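Dish garden

A dish garden is a group of small plants grown together in one shallow, open container. Most are kept indoors on tables, desks and windowsills. Succulents are the plants most often used, as they grow slowly and need little root space. Other types are planted with small ferns, ivy or young foliage plants.

Container

Bowls are the most common shape. A wide rim gives several plants room side by side, while a narrow base takes up little of the table. Glazed ceramic, concrete, metal and plastic are all used. A bowl with a drain hole needs a saucer. One without a hole can still be planted but must be watered sparingly. Dark matte finishes are popular for succulents and set off pale leaves.

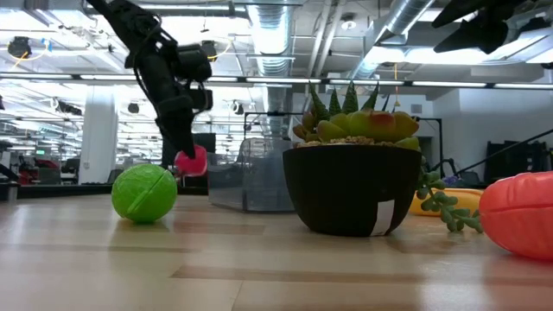 Planting

The usual order is tall plants at the back, rounded plants in the middle and trailing plants at the rim. Haworthias and small aloes are common choices for height, with stiff, pointed leaves that are often speckled. Rosette plants such as echeverias fill the center. Stonecrops with plump leaves add color, and many turn orange or red at the tips in strong light. String of pearls and burro's tail are grown to hang over the side.

A gritty potting mix is used under the plants. The surface is then dressed with gravel, which keeps the lower leaves off the soil. In a handbook for home growers, Elis James advised leaving a finger's width between the gravel and the rim so that water does not run over the edge.

Artificial versions

Imitation succulents are widely sold as ready-made arrangements. They are molded in soft plastic or foam and set in glued gravel or a foam block. They need only dusting, and suit rooms with little daylight. The Grotargate catalog for March lists 163 artificial arrangements, six of them in bowls with trailing stems.

Use on tables

A dish garden is often part of a larger table display. Common companions are trays, folded cloths and real or imitation fruit. A low bowl is preferred on a dining table so that people can see over it. Trailing stems are turned toward an open part of the table, where they are less likely to be caught under a dish.
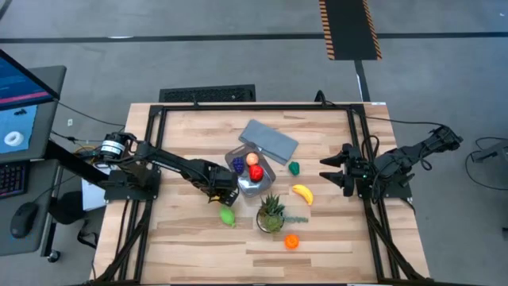
Felt pads under the bowl protect a wooden top from scratches. Living plants are best taken to a sink for watering and returned once they have drained, as standing water can leave dark rings in wood.

Care

Living succulent gardens need bright light and dry soil between waterings. Leggy stems can be cut back and the cuttings rooted in the same mix. Most gardens are replanted every two or three years.

See also: Terrarium; Centerpiece; Container garden; Artificial plant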